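Puseck Open Day Recordings - README

Reading time: 2 min
Print this page | E-mail this page

What is in this set

These are the recordings from the open day of the Puseck project, held on a Saturday in Urville. Visitors could take the hand-held gripper and try to do small household jobs with it. We kept 497 episodes, made in 19 sessions. The shortest sessions are from the morning, when many people wanted only to try it one time.

The gripper carries its own camera, so every episode is seen from the side of the tool. Before the first episode each visitor got a short explanation and one practice try, and the practice tries are not included. We did not prepare the rooms in a special way. We think that a home with things on the floor is more useful for training than a clean laboratory - please keep this in mind if you compare with the older Puria set.
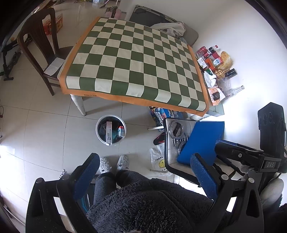
How to read the files

Each session has one folder. Inside you find the video, the gripper opening for each moment, and a text file with the name of the task. Task names were written by the person at the welcome desk, so the spelling is not always the same ("put away" and "putaway" mean the same task). The file tasks_clean.csv has the corrected names.

Session 18 has no sound. The sound of the other sessions is in a separate download and you need to ask for it.

Known problems

- In fast turns of the wrist the picture is blurred and the position can jump.
- Roughly 1,814 seconds of video were removed at the wish of visitors. The episode numbers were not changed after this, so there are gaps.
- The clock of one gripper was one hour late until lunch. Use the episode number for the order, not the time.

Use

You may use the set for research and teaching. Please do not try to find out who the visitors are. If you publish something, write "Puseck Open Day, Urville" as the source.

Related items

Puria kitchen set: README
Joseph gripper: assembly notes
Puseck open day: program for visitors
How to report an error in a recording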